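Subject: Re: [wordlore] House rules for a dictionary of village words?

Hello all,

Last week's message asked:

> We are three evenings into collecting local words in our valley and
> already in a muddle. Half the group wants to spell everything as it
> sounds, the other half wants to spell it as their grandparents would
> have written it. Also, do people bother recording words that are
> only used by one family? And how do you stop the evenings turning
> into a general chat? Any advice welcome, we are complete beginners.

Oh, I am so pleased somebody has asked this! We have been at it in Vulville for eight winters now and I could go on all night, so please skim.

First, spelling. We had the very same row, and it lasted a whole February. What settled it was the old school list. The schoolmistress here wrote down 184 "words to be corrected" in 1894 (she was trying to stamp them out, bless her, and so saved the lot) and she spelt each one in whatever way came to her that day. The word for the muddy gap where cattle go through a hedge is in there as "slodge", "sludge-gap" and "slodjet". So we gave up on the idea of a true spelling. Every entry has one head spelling, picked by whoever wrote the slip, and all the others go underneath with a note of where they came from. People stop arguing once they know their version will be printed too.

Do write down how it is said, though, and do it on the night. We don't use the proper phonetic signs as only two of us can read them. We write "rhymes with cow" or "as in the first half of butter". It looks childish and it works beautifully ten years on, when the person who said it has moved to the coast. 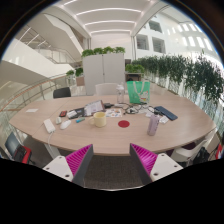
Now, family words. Yes, yes, record them! I used to be strict about this and I was wrong. A word that one household uses today may be the last scrap of something the whole parish said, and you can't tell which until a second person turns up with it. We got the best of ours by asking about ordinary things within reach, and a mug will do very nicely, like the cream one on the table there. Ask what the dregs are called, what you call tea that has been left standing, what you say when you fill it too full. We had up to 99 words for spilling, dripping and slopping from that sort of question alone, and a good many of them had only been heard in one kitchen. "Jibbled" was one of those. Then a man from Erura, on the far side of the hill, used it in passing while talking about a bucket, and I nearly fell off my chair.

We mark these with a small f in the margin and take the f away when a second household confirms. It is the nicest job in the whole project, rubbing out an f.

On keeping the evening in order: we don't, much. The chat is where the words are. If you ask somebody straight out for dialect they go stiff and give you the six words that are on the tea towel. Let them get on to the subject of their uncle's pig and you will fill a page. What we do have is one person who isn't allowed to join in and only writes. Swap the writer halfway through or they get cross. We start at seven on a Friday and the good stuff arrives at twenty to nine, every time, usually when coats are going on.

A theme helps too. These have worked well for us:

Weather, but only bad weather
Names for being left-handed
What you shout at hens
The parts of a gate
Being ill, but not ill enough for a doctor
Things kept in bottles and jars

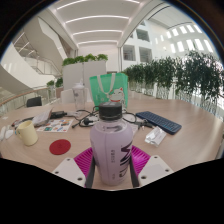
The purple bottle.

That last theme surprised me. I expected jam and got a long, happy quarrel about lids. There is a verb here, "to crimmock", for putting a top on crooked so that it jams, and another, "to frizzen", for screwing it down too tight out of spite. The Bratu people say "frizzle" for the same thing, or at any rate the older ones do. Does anyone on the list have either of these? I would dearly love to know how far they reach. I have looked in every county glossary our library could borrow and found only "crimmick", meaning a bent nail, which may or may not be a cousin.

A word about slips and computers. We began on paper and we still begin on paper, one word to a slip, with the sentence it was said in. The sentence matters more than the meaning. Meanings can be argued over later, but if you haven't got the sentence you have nothing to argue with. The slips get typed into a plain table afterwards: word, other spellings, how said, sentence, village, month. We tried adding a column for origin and took it out again. It filled up with Vikings.

Do put the village on every slip, even if you think you all come from the same one. Komel is a mile and a half from us and has a different word for "ladle".

One mistake of ours that you can avoid — we left out rude words for the first two winters, out of politeness, and then had to go back and ask for them specially, which was far more embarrassing. Take them as they come.

I can send a blank slip and our list of starting questions to anybody who wants them, just reply off list. And please do post your first batch of words here when you have them, muddle and all. I want to see what you call the gap in the hedge!

All good wishes from Vulville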